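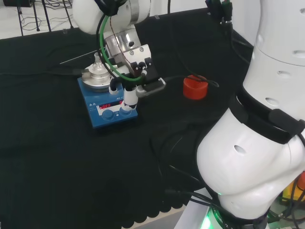

Blue magnetic stirrer hotplate on a black cloth.

Search the Skudby Help Library
Search

7 min read

Section 7. Setting Up Route Guidance for Riders

This section applies to dispatch supervisors who manage delivery riders through the Skudby console. It covers first-time set-up of route guidance on a rider's phone, the loading of offline maps, and the settings for road closures. Riders who already receive routes from the console need only complete steps 9 through 12.

7.1 Before you begin

The rider's account must be active and assigned to a depot. The phone must have location services turned on and must be connected to Wi-Fi for the map download. An administrator password is required for steps 2 and 6.

Note: Phones supplied by Setico are delivered with Skudby already installed. Do not install a second copy. Two copies on one phone will both report a position, and the console will show the rider as two riders.

7.2 Pairing the phone

1. In the console, open Riders and select the rider's account.

2. Select Add Device and enter the administrator password. The console displays a pairing code, which remains valid for 90 seconds.

3. On the phone, open Skudby and select Pair with Depot.

4. Enter the code. If the code expires before it is accepted, return to step 2 and request a new one. An expired code cannot be reused.

5. Confirm that the depot name shown on the phone matches the rider's home depot. If it does not, select Cancel and correct the assignment in the console.

7.3 Vehicle type and map area

6. Select Vehicle and choose Motorcycle, Bicycle, or Van. The vehicle type controls which roads are offered. A change made after pairing requires the administrator password and takes effect at the start of the rider's next shift.

7. Select Map Area. The default area extends 40 kilometers from the depot. Supervisors whose riders regularly cross into a neighboring zone should add that zone at this point.

8. Select Download and leave the phone on Wi-Fi until the status reads Ready. Locking the screen does not stop the download. Closing the application does.

Caution: Do not send a rider out while the map status reads Partial. Guidance will begin normally and may stop without warning where the stored map ends and mobile coverage is weak.

7.4 Guidance settings

9. Select Guidance, then Voice. Choose the rider's preferred language and set the volume while the rider is wearing a helmet.

10. Set Reroute to Automatic or Ask First. Ask First displays a prompt that must be answered by touch and is intended for van crews with a second person in the cab.

Caution: Riders must not touch the phone while in motion. Motorcycle and bicycle riders should always be set to Automatic.

11. Set Pickup Hold. When this setting is on, the route to the drop-off point is withheld until the rider scans the package at the pickup point.

12. Select Save, then send a test route from the console. The phone should chime and display the first turn. If no route arrives, see Error 38 below.

7.5 Road closures and local restrictions

Closures entered by a supervisor take priority over those supplied with the map. To enter a closure, open Map in the console, select the road segment, and choose Close. A closure must be given an end time. If the end time is unknown, enter the end of the current shift and renew it as needed.

Depots in the Vrettos district should note that market streets are closed to vans until 2 p.m. in the standard map. Motorcycles are not affected by this restriction.

7.6 Error 38: Route not delivered

This message means that the console sent a route and the phone did not acknowledge it. Check that the phone has a mobile signal, that battery saver mode is off, and that the rider's shift has been started. If all of these are in order, remove the device in the console and repeat steps 1 through 5. The stored map is kept when a device is removed and does not need to be downloaded again.

Continue to Section 8 for proof of delivery and signature capture.

Comments (3)

peron_nightdesk
Please add to 7.2 that the code box does not accept pasted text on the older phones. We lost a good part of a shift to this at Peron.

vanloader
Step 10 could say what happens if nobody answers the prompt. Ours stays on the old route.

dispatch2
Does a closure carry over to riders who are already on a route, or only to new ones?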